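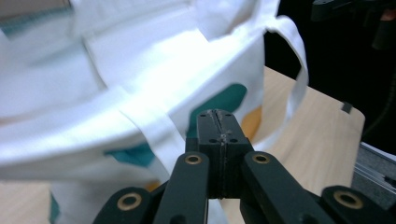 Hand-held gripper comparison: frequently asked questions

Last updated 29 June 2026

These are the questions we get most often about the gripper comparison at Cedunside. If you are planning to send us a gripper or use our recordings, please read the whole page first.

What are you comparing?

Two designs of hand-held gripper, the Golob and the Clestska. Both are held by a person, and both have two fingertips that close toward each other. We want to know which one gives cleaner recordings for training a two-arm robot on household tasks, and which one people can use for a full session without their hands getting tired.

Why hand-held grippers and not a robot arm?

Speed, mostly. One person with a gripper in each hand can record a bag-packing task many times in the time it takes to do it once or twice by remote-controlling arms. The arms come in later, when we play the trained controller back on the robot.

Which tasks are in the comparison?

Four: packing a bag, folding a cloth, stacking bowls and opening a zippered case. Each gripper design gets 300 recordings in total. Bag packing has 100 of those, because it's the task where the two designs differ most.

Why does the bag cause so much trouble?

Cloth moves when you touch it. The operator has to take hold of the rim on both sides, open it, and keep it open long enough for something to go in. If a fingertip is too thick it pushes the rim away before it can close on it. If it is too thin it tends to let go when the bag takes weight. Straps add a second problem: they get caught in the linkage on some grippers.

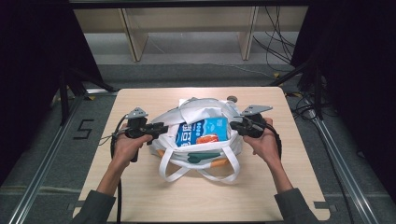 Bag packing with two grippers, one at each side of the opening. The food package is inside.

Do the fingertips come off?

On our units, yes. A worn fingertip can be swapped in a few minutes. We check the closing line between the two halves at the start of every day, with a strip of paper. If the paper slides out when the gripper is closed, the pair gets adjusted or replaced.

Do fibers build up on the fingertips?

They do, especially after cotton bags. Wipe the inside faces with a dry cloth between tasks. Don't use solvent on printed parts.

Where are the cameras?

There is one camera on each gripper and one overhead view at the operator's head. The gripper cameras look past the fingertips, so close cloth often fills much of the picture and goes soft or overexposed. We leave automatic exposure off during a recording and set it before the first run. White fabric under our lights is still hard to get right. If you can choose the test objects, pick a bag with some printed color on it — tracking works better than on plain white.

Does the cable get in the way?

Sometimes. Our advice is to run it around the outside of the hand and down past the wrist, then leave a little slack before it reaches the table. Operators who ran it over the thumb had more snags. We tried a battery pack in January and went back to cables because the added weight was noticeable by the end of a session.

Which controller do you use?

The Nindside controller, for both designs. It reads the finger opening and lines it up in time with the camera pictures. Using the same controller for both means a difference in the results should come from the grippers. Please don't ask us to run a gripper with its own controller as part of this comparison. We can do that separately.

How many recordings have you thrown out so far?

We have made 1,019 recordings, including practice runs and repeats, and we keep the rejected ones in a separate folder. The usual causes are a camera that lost its position, an operator starting before the signal, and an object dropped off the table. A dropped object in the middle of the task is kept if the operator picks it up and finishes.

Which gripper is better?

We haven't finished. On bag packing, operators prefer the Golob for opening the rim and the Clestska for holding it open. On bowls we see little difference. We won't publish a ranking until both designs have been played back on the arms, with 80 runs each.

Can I send you a gripper to test?

Yes, if it can be held in one hand and you can supply a matching pair. Include spare fingertips, the mounting drawing and the cable pinout. We also need to know the widest opening between the fingertips. Shipping both ways is paid by the sender.

Can I get the recordings?

Bag packing and cloth folding are available now on request. The other two tasks will follow once the checks are done. Tell us which camera views you need — the full set is large, and most people only want the gripper views.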